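Contact Limits Should Name the Material

Most acceptance rules for handling tools were written around rigid parts. A rigid part has a drawing, the drawing has tolerances, and the rule says how hard the fingers may close and where. Cloth has none of this, and the usual answer in a cell procedure is a single line reading "soft goods: reduce force." I have read that line in four procedures this year and have yet to see a number beside it.

My position is that a cell procedure without a material annex should not be signed. The annex can be short. It should give the fabric by weave and weight, the pad in use, the closing force, the permitted contact area and the condition of the surface underneath. Saron Bogale drafted one for the Gramberg line in March and it fit on two pages.

The objection I hear most often is cost. Kalliopi Kos argued at Brikine that a separate limit for each fabric would stall every changeover. Her own log answers part of this. Of 1604 recorded picks, 253 were repeated, and 392 minutes went to finding out whether the pad, the force or the approach angle was at fault. The procedure fixed none of the three, so each operator started over.

A second weakness is the point of contact. Edges, seams and folds behave differently from flat cloth under the same pad. A limit measured on a flat swatch should say so, and should not be carried over to a folded corner without a test. 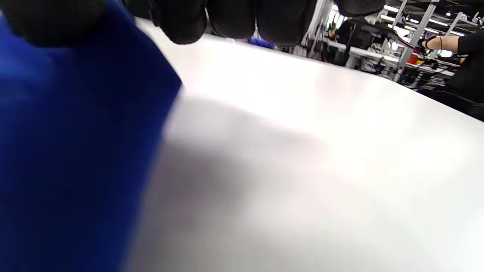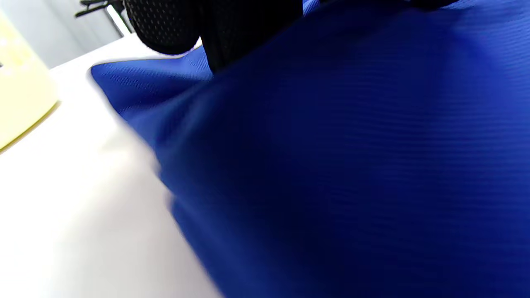 Blue against a white tabletop, with black gripper parts close in at the top.

Should the closing force be written as one value or as a range?
A range, with the pad type stated next to it. A single value invites the operator to treat any departure as a fault, and pads wear. The lower bound is set by slip and the upper bound by marking of the cloth. Where the two bounds meet, the pad is wrong for the fabric and the entry should be left blank until another pad is tested.

Pad wear deserves its own clause. The Vukadinović procedure calls for replacement "when visibly worn," and two inspectors will read those words two ways. A count is easier to audit. Bogale's annex retires a pad at 1103 closures whatever its appearance, and the figure is printed on the changeover card. It may be too low. It can be raised when the test records support it, and the reason for the change can be filed with them.

I would also require the work surface to be named. A smooth top lets cloth slide ahead of the finger, and a felted one holds it. The same force gives two different results, and a force figure quoted without the surface cannot be reproduced at another site. Bustia learned this when it copied its settings to a second cell with a different top and had to repeat its qualification runs.

The remaining question is who may change a limit. It should be the person who holds the test records, with a second signature from the shift that uses the cell. Changes made at the console during a run should expire when the run ends.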